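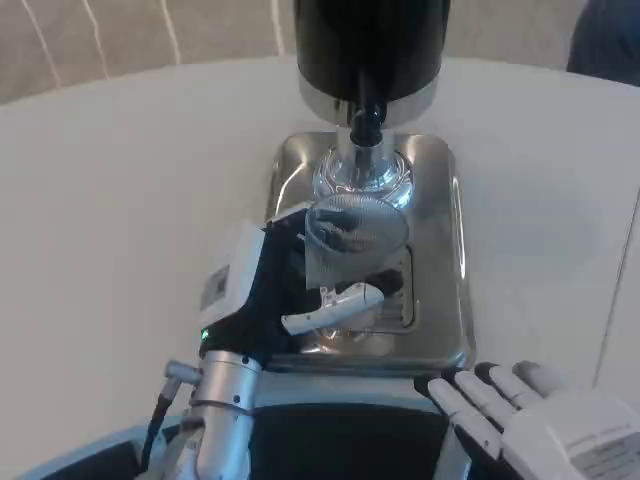
Skeseck, June

Section 4. Grinding into a cup

This section is for the grinder of the coffee corner at Gudden. Please read it one time fully before the first use.

Where to place the grinder

1. Put the grinder on a flat table. A round table is good also, but keep the grinder near the middle and not close to the edge.
2. Set the steel drip tray so that the slotted grate comes under the spout. The tray must lie flat and not rock when you press on a corner.
3. Lead the power cord away from the side where you will stand.

Note: The tray is polished and shows every finger mark. Wipe it with a soft cloth. Do not use the rough side of a sponge.

Grinding

4. Fill in the beans. The container takes up to 396 grams, but for daily use please fill less, so the beans stay fresh.
5. Take a light cup with a wide opening. Hold it directly under the spout, with the open side up. The spout is narrow and points straight down, so the cup must be in the center.
6. Hold the cup by its side. Keep your fingers below the rim.
7. Press the start button one time. For a single cup, 16 grams of ground coffee is the usual amount.
8. Wait until the motor has stopped completely. Count slowly to four, then take the cup away. The last grounds fall a little later.

Caution: Never put a finger or a spoon into the spout. If the spout is blocked, pull the plug first and then clean with the small brush from the Harb set.

Caution: Do not lift the grinder by its chrome collar. Use both hands on the body.

After use

9. Lift the grate out and empty the tray. Rinse both parts with warm water and dry them before you put them back.
10. Close the bean container.

Note: If the grind becomes too coarse, see the adjustment table on page 21. Spare grates can be ordered from Tramell.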